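Home | About Traviment | Newsroom | Careers | Contact

Category: Company News / Workplace Automation

Traviment Opens Robot Training Bench to Kitchen Staff at Darkov Site

DARKOV, 8 February 2024 — Traviment, which supplies prepared meals to hospitals and schools, today announced that employees at its Darkov production kitchen will take a direct part in developing robotic handling for the plant's portioning and wash-up areas. The program is being carried out with the automation firm Aoun and will run until October.

Under the program, 19 kitchen employees will rotate through a training bench set up in the former packing office. Each rotation lasts 5 weeks and is paid at the employee's regular rate. Participants learn to guide a robot arm through simple handling tasks, to judge whether an attempt is good enough to keep, and to stop the equipment safely. No earlier experience with computers or machinery is required.

Work at the bench is done on a play kitchen. Small pots and toy food allow staff to practice the same kinds of movement they make on shift, such as lifting, placing and clearing, without using production equipment or wasting ingredients. 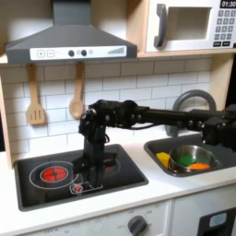
The robot arm over the cooktop of the practice kitchen, with a pot of toy food in the sink.

"Our employees know how a pot should be handled and when a counter is ready for the next job," said Helmi Saarela, Director of Site Operations at Traviment. "We want that knowledge in the system from the start, and we want the people who hold it to be paid and credited for sharing it."

Tasks at the bench are short. An employee may be asked to have the arm pick up a single item, move a pot between the sink and the stovetop, or return the counter to its starting layout. Attempts are reviewed at the end of each session by the employee and an Aoun engineer together.

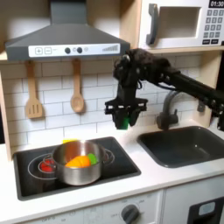 A small green object held in the gripper above the practice counter.

What Changes for Employees

Traviment employs 87 people at Darkov. The company has confirmed that no position at the site will be removed as a result of the program. Employees who complete a rotation may apply for the new post of handling technician, which carries a higher pay grade and a fixed day schedule. The company expects to fill 16 of these posts.

The first duties to be considered for automation are those that employees named in last year's workplace survey as the most tiring — repeated lifting at the wash-up line and the transfer of small items between containers. Cooking, tasting and final checks will remain with kitchen staff.
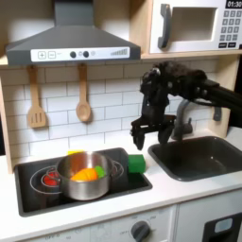
Shift leaders will continue to decide how work is divided on the floor. Any employee may decline a rotation without giving a reason, and session records will not be used in performance reviews. These terms are set out in a written agreement between the company and its staff council, copies of which are available in the break room and from the personnel office.

"Picking up a carrot is easy for a person and takes patience to teach," Ms. Saarela said. "Several of our colleagues have told us that they now look at their own work in a different way."
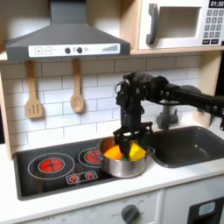 Next Steps

Equipment for the production floor will be installed only after the bench results have been reviewed by the site safety office. Should the review be favorable, a first station will be placed at the wash-up line in Darkov. A decision on the company's second kitchen, in Amgate, will be made separately, and employees there will be consulted before any equipment is ordered.

About Traviment

Traviment prepares and delivers chilled meals for public institutions from its kitchens in Darkov and Amgate. Media inquiries may be directed to the Traviment press office in Darkov.

Newsroom | Press Releases | Media Contacts | Back to Top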